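December, bench notes, basket sorting

Started 9:40 with the big table mostly clear, which at Trukdale counts as a holiday. Tamara Zakharchenko had left a note on the rail: "sort by color, then by size, then stop." I got as far as color.

Stock is the little perforated baskets and trays, ordered under line 2392 of the Boersma sheet. Blue, yellow, black. The sheet says "assorted," a word that has now cost me a morning. The blue bin stays where it is until I decide what it is for. 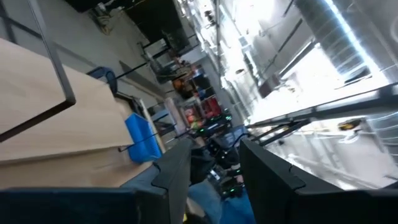 Nesting is the real trouble. Two of a color will go inside each other nicely and then refuse to come out. Tried 19 pulls on one yellow pair before lunch and gave up counting when my thumb went. Clistus label stock sticks to the rims but not to the slotted faces, so labels go on rims, whatever the Tivberg procedure says on page 42.

Black ones with a handle are a separate nuisance. Handle up, they won't stack. Handle down, I forget they have one.

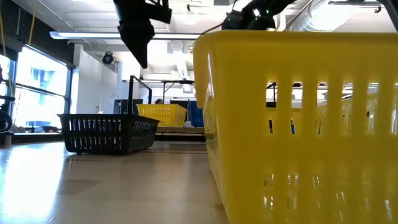

Yellow, black and blue baskets on the tabletop, morning.

Second try after coffee: everything out on the wood, no stacking, then group. Takes the whole table and looks like a yard sale, but I can see what I have. Three of each color, nine in all.

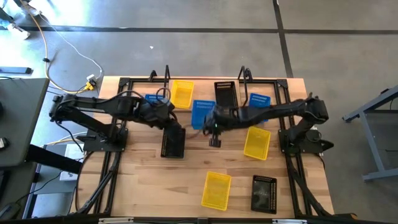 Nine out over the butcher block, not yet grouped.

To do: ask Tamara whether trays count as baskets. Shelf space is 40 inches, measured twice, same bad news. Find the other roll of labels.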